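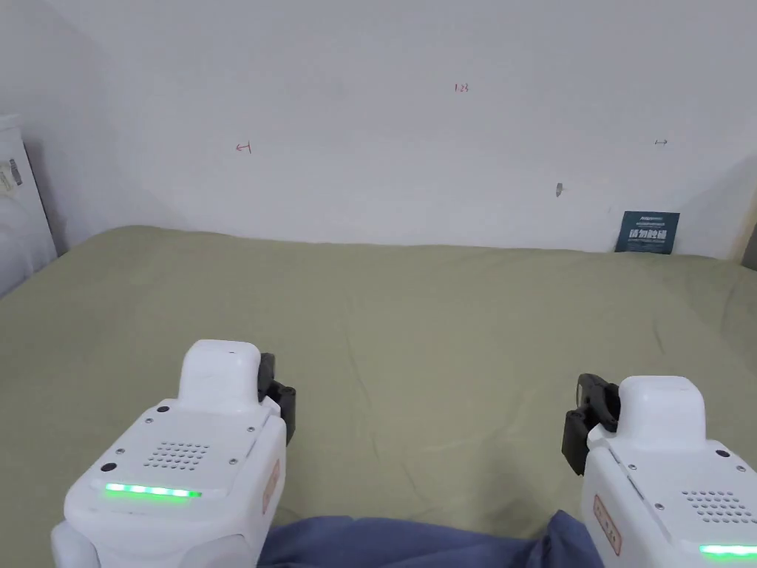 Demonstration work on the household textiles strand continued through the second reporting period, with the bed station at Sunska now in regular use. The station was set up in the first period for the folding and laying out of clothing, and it remains the main source of recorded demonstrations under the grant. The settings agreed with Flosari at the last review have been kept. Demonstrators work with a pair of hand-held grippers, one to each hand, above a plain olive-green fitted sheet, and the width marking of 1.23 on the wall behind the bed, with its two arrows, is kept within view so that the position of the station can be compared from one session to the next. No change to the layout is proposed before the end of the period.

November
Prepared by Irena Mazurek, Trakirine, for the Flosari programme office

1. Work carried out

The plan for this period called for demonstrations of garment folding by hand-held gripper, with a smaller share by remote control. At the close of the period the project held 801 accepted demonstrations, of which the larger part were made at Sunska. The remainder were made at the Zieliński building, where the remote control station is installed.

Demonstrations are recorded in sessions of 20 attempts. A session begins with the demonstrator holding both grippers open over the bed, and the recording is started only when both have been brought into this position. Each attempt is then made without a pause. If a garment slips, the demonstrator is asked to recover it and carry on, and the attempt is marked as a recovery in the session log. In the first period such attempts were discarded. Following the advice of the programme office they are now retained, and they have been of considerable use in training. The policy trained in the first period had seen very few mistakes and did not know what to do once it had made one. 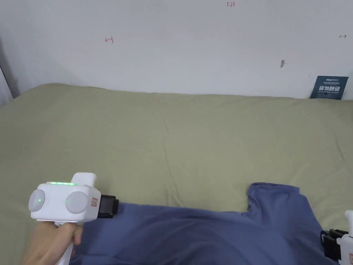 Figure 2. Hand-held grippers in use over a blue garment at the bed station.

Dark garments on the green sheet have given the clearest recordings. Light grey and cream garments were more difficult, particularly late in the afternoon, and the edges of the sleeves were often lost. A second lamp has been ordered from the equipment budget. Until it is fitted, pale garments are being recorded before 15:00 only.

2. Comparison of the two methods

The original proposal undertook to compare demonstration by hand-held gripper with demonstration by remote control. Early findings favour the hand-held method for folding. Demonstrators reached an acceptable standard within their first session, whereas the remote control station required more than 15 hours of practice before the same people could fold a sleeve reliably. The chief complaint at the remote station was the loss of any feeling for how firmly the cloth was held.

The remote method does retain one advantage. Every movement recorded through it is one that the robot arms can make. With the hand-held grippers, a demonstrator may reach or turn the wrist in a way the arms cannot follow, and these recordings must be found and removed afterwards. A short guidance note on wrist position has been issued to all demonstrators, and the proportion of recordings removed for this reason fell over the second half of the period.

3. Staffing and training

The project has seven trained demonstrators. Two joined during the period and completed their induction at Sunska. Sessions have been shortened at the request of the demonstrators, who reported tired forearms when holding the grippers low over the bed for long spells. The shorter sessions have not reduced the weekly total, as fewer attempts now need to be repeated.

4. Matters outstanding

The transfer of recordings from the Zieliński building remains slow and has twice delayed checking. A quotation for a better connection has been requested. The cost is expected to fall within the existing budget line, and approval will be sought separately if it does not.

The naming of garments in the session logs is also inconsistent. Some demonstrators enter "top", others "shirt" or "T-shirt", and the entries cannot at present be searched as a group. A fixed list of names has been drawn up and will be applied to the earlier logs as well as to new ones.

5. Plan for the next period

Recording of single garments will continue at Sunska until the agreed total is reached. Work will then move to pairs of garments, beginning with one laid partly over another. The remote control station will be used mainly for comparison runs and for the testing of trained policies. The programme office is asked to confirm whether towels and pillowcases may be added to the list of permitted items, as these were left open in the grant letter.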